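Unit 3 – Domestic washing: loading and unloading a front-loading machine

Reading for this unit: Mustelthorpe course pack, section 3, and the Sial fiber table handed out in August. Bring both.

**3.1 Load volume**

Capacity on a rating plate is given in kilograms of dry cotton. In practice the load is judged by volume. For cotton and linen, fill the drum loosely to 80 percent of its height. Synthetics go to half. Wool and anything marked delicate go to one third, even on a short cycle.

An overfilled drum does not let the load lift and fall. The items turn as one mass, water reaches the outer layers first, and detergent stays in the folds. An underfilled drum has a different fault: one heavy item (a bath mat, a single large towel) sits on one side and the machine cuts the spin speed or stops to redistribute.

**3.2 Sorting**

Whites and creams may share a load if both are colorfast and carry the same care symbol. Unbleached cotton is treated as cream for the first three washes. Check pockets, close zippers, turn printed items inside out.

The Seketti exercise (sheet 143) uses mixed household linen. Record the category of each item before it goes in – not afterward, when everything has picked up the same shade.

**3.3 Unloading**

1. Wait for the door lock to release. Do not pull on the handle while the lock is engaged.
2. Open the door to its full swing and set the basket under the opening.
3. Draw the load forward in one bundle. Small items tend to be trapped inside larger ones, duvet covers in particular.
4. Turn the drum by hand once and look at the top of it as well as the bottom.
5. Run a finger around the fold of the gasket. Socks and coins collect there.
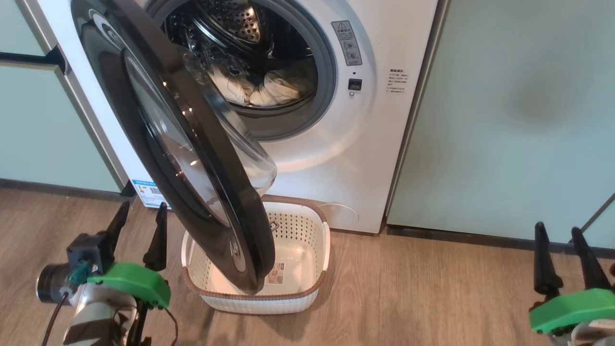
*Fig. 3.1. Front-loader with the door open, white and cream laundry in the drum, basket on the floor below.*

**3.4 After the cycle**

Wipe the gasket and the inside of the glass. Leave the door ajar between loads. The filter is cleaned monthly; on many front-loaders it is behind a cover low on the front panel. Put a shallow tray down first – some water always comes out.

Zendar worksheet, p. 219: complete columns A to D for two loads of different fiber type. Column E is covered in Unit 4.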